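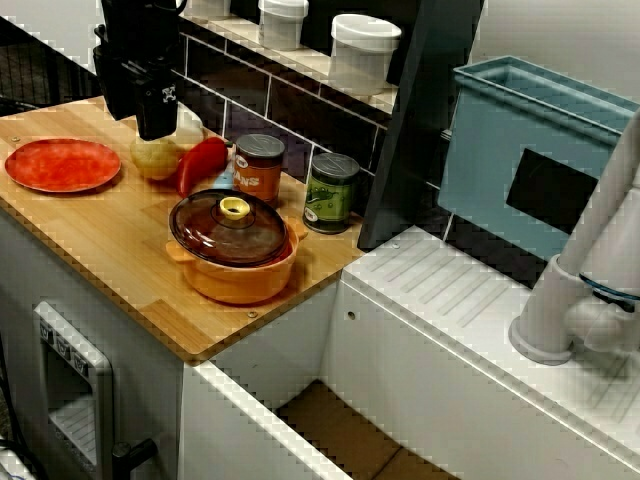

Kitchen bench, gripper parked over the fruit and the pepper. Casserole pot with the glass lid is center counter.

Jomgate Hand-Lead Kit
Teach-by-hand and remote teaching for single-arm benches

In stock — ships from our shop in 8 working days
Part no. JG-113
Sold by: Jomgate, direct only

What it is

A lead handle, a remote grip and the recording software. You show the arm a job, it keeps what you showed. Two ways to do it. Grab the wrist and walk it through, or stand back and drive it from the remote grip. Same file comes out either way, so you can mix them in one set.

Made for small benches. Counters, sorting tables, lab sinks. Not for welding cells, please stop asking.

What's in the box

Lead handle, clamps to the wrist, left or right side
Remote grip with trigger
Foot pedal (start / stop / throw away)
Base box with power supply
Two cables, 3 m each
Hex keys, the good ones
Card with the pedal codes on it. Tape it to the bench.

Not in the box: arm, gripper, cameras, computer. If you need a gripper too, the Dralard two-finger is the one we set up on most often and we can ship both together.

Teaching by hand

Press pedal, arm goes slack. Not floppy, it holds its own weight. Move it where you want. Press again, take is saved. Long press and it's gone.

Good for: anything where you need to feel contact. Lifting a lid by the knob. Sliding a can back against a wall. Wiping.

Bad for: anything where your arm ends up in front of the camera. If you train from pictures your sleeve will be in all of them, and then one day your sleeve isn't there and the thing doesn't know what to do. Use the remote.

Teaching by remote

Grip in your hand, arm follows. Motion scale goes from one-to-one down to one-to-four. Use one-to-four for lids and handles. One-to-one is fine for picking up produce.

Trigger is proportional. Half squeeze is half closed. Takes an afternoon to get used to, people crush a few things. Start with a lemon, not a tomato.

Clutch button on the side lets you reset your hand without moving the arm. You will forget to use it. Everybody does the first day.

Specs

Handle weight: 197 g
Record rate: 66 samples per second
Motion scale: 1:1 to 1:4
Storage: writes straight to your computer, nothing kept on the base box
Cable to base: 3 m (longer on request, ask first)
Mount: four-bolt ring, fits most small wrists. Send us a photo of yours if not sure.
Color: black

Setting up a kitchen bench

We get this question a lot so here's how Hiyori Honda runs hers. She does all the counter work for us.

Pick the job before you set out the objects. "Pepper onto plate" is a job. "Tidy kitchen" is not, it's forty jobs.

Mix of shapes. A round thing, a long thing, something with handles, something shiny. Cans are good, they're the same every time. Glossy stuff like a bell pepper slides more than you'd think, so do extra takes.

Move things between takes. A hand's width is plenty. If the pot is always in the same spot the arm learns the spot and not the pot.

Start pose over the objects, fingers clear of the tallest thing you might hit. Save it as Home. Return to Home every take, no exceptions.

Throw away bad takes right when they happen. You will not go back and sort them later.

Take breaks. Tired hands make wobbly demos and the wobble gets learned to.

Software

Called Prorkano. Comes with the kit, no yearly fee, updates free. Lets you trim takes, tag them, play them back on the arm at quarter speed before you trust them. Playback at quarter speed is on by default and we'd leave it on.

Exports to plain files. Column names are in the manual, page 8. October update fixed the bug where the trigger value got saved upside down if you plugged the grip in after the base box. If you have takes from before that, there's a fix script in the downloads.

Works on: any recent Linux machine. Windows sort of. Mac no.

What buyers say

"Had a first usable set by lunch. Pedal is the best part, I kept my hands on the arm the whole time. Wish the cable was longer." — Hicham Slaoui

"Remote is very good once you find the clutch. Hand mode a bit stiff in the cold, we have an unheated shop. Warms up after ten minutes." — Clémence Hoarau

"Clamp ring did not fit my wrist mount, they sent an adapter, no charge. Four stars for the wait." — Segundo Ospina

Quick answers

Can two people teach at once? One arm, one teacher. Two arms, get two kits and link the base boxes, cable is extra.

Does it stop if I let go? Hand mode, it holds where you left it. Remote, it stops when the grip switch opens.

Is this a safety device? No. Keep your own e-stop wired and in reach.

Can I use it near water? Near a sink ok, in a sink no. Handle wipes clean, base box must stay dry, put it on the floor or the far side of the counter.

My gripper isn't on your list. Probably fine. If it takes an open/close command it works, but you may lose the half squeeze. Write to Yurii Kobzar in support with the model and he'll tell you.

Do you rent? Not right now. Stetsiuk rents our older kit by the week, same handle, no pedal.

Returns and repairs

Thirty days, in the box, with the hex keys. One year on parts. Cables are wear items and not covered, but they're cheap, and spares are listed under Accesories.

Add to cart | Ask a question | Download manual | Compare with older kit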